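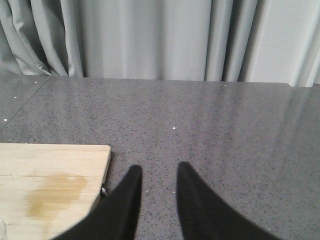
Trorel Citrus Press, second version

Tested over 25 days, mostly on lemons and small limes. The press weighs 695 grams, heavy for a hand tool, and the long handles account for most of it. Leverage is good. A halved lemon gives up its juice in one slow squeeze, cut side down, and the pulp stays in the cup.

Yield was measured against an old Wallerier reamer. Over a full batch the Trorel gave 92 percent of the reamer's volume in a third of the time.
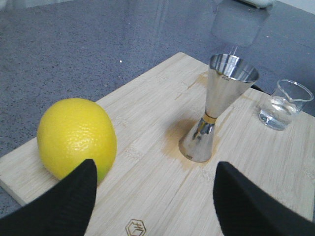

The hinge pin is the weak point. It developed side play in the second week, and seeds lodge behind it. Leanne Entwistle has the first version and reports the same play after a year, with no failure so far.

Large oranges do not fit. The coating shows no chips. Hand wash only, according to the leaflet.

Rating: 7/10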